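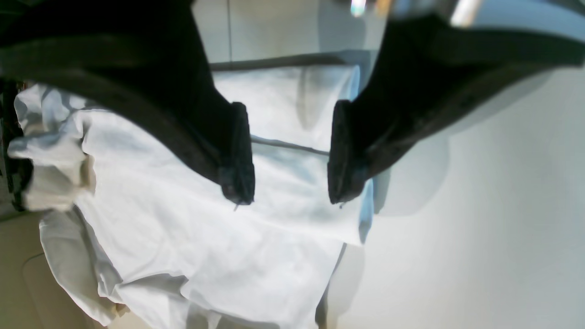 Bench notes, June — long gloves and wrist cuffs, order 2914

Print this entry | E-mail this entry

Started 8ish. Second try at the Rarach pattern, the over-elbow glove in latex for Zondness. First pair binned, seams lifted at the thumb crotch on both hands. Same place, same length of lift. So pattern, not glue.

Recut the thumb gusset wider at the base. Looks clumsy flat, looks fine on the form. Marked the new template in silver pen, old one has a hole punched through it — please don't use it as a spare.

Glue: two thin coats, let both go clear before closing. I rushed the second coat on the left little finger and got a pucker. Rolled it hard, still there. Will pass on a matte finish, won't pass on black gloss, and of course gloss is what they ordered. Redo that finger only? Patch line would show worse than the pucker. Redo the glove.

Chlorination bath not touched today. Fan in the back room is making the noise again and I am not mixing anything until its fixed.

Cuffs

Hide from the Bedum batch, the softer one. Karras sent a swatch of a heavier bridle too but it fights you at the turned edge. Fine for a collar maybe. Kept to the soft one, skived down to the line, 5 mm foam in the middle layer. Foam stops short of the buckle end this time. Much better fold.

Needle size 14, bonded thread, black. Skipped stitches on the curve near the D-ring until I slowed right down and turned the wheel by hand. Thats the fix for now. Timing on the machine may want a look.

Buckle tongues were scratchy out of the bag. Took them through the papers, finished on 2000 grit, then cloth. Ran each one over the inside of my own wrist, no snag. Anything that touches skin gets this from now on, incl. the cheap line.

Lining — still undecided. Suede feels lovely and holds sweat. Smooth calf wipes clean but slides about when the wearer pulls. Zondness want wipe clean. One pair each way and let them choose.

Wear test on the cuffs: snug with a finger under the edge, half an hour at the bench, hands down. Slight mark from the keeper loop, gone by lunch. Round off the keeper anyway.

To do
- cut left glove again, gloss black
- keeper loop, new shape, try in scrap first
- ask Karras if the Bedum hide comes in oxblood
- talc is nearly out
- fan!!
- care card text: no oil based lube or hand cream near latex, no radiator drying. Old card says "avoid oils" in tiny type and people still ruin them

Stopped 6:40. Left the right glove on the form, dont lift it off before tomorrow.

Recent entries
Edge paint that cracks, part two
Rarach glove, first pair and what went wrong
Corset busk sizes, a note to self
Storing latex over the summer
Replacing snaps on a finished harness

Contact the workshop | © Workshop notebook, all rights reserved | Adults only | Back to top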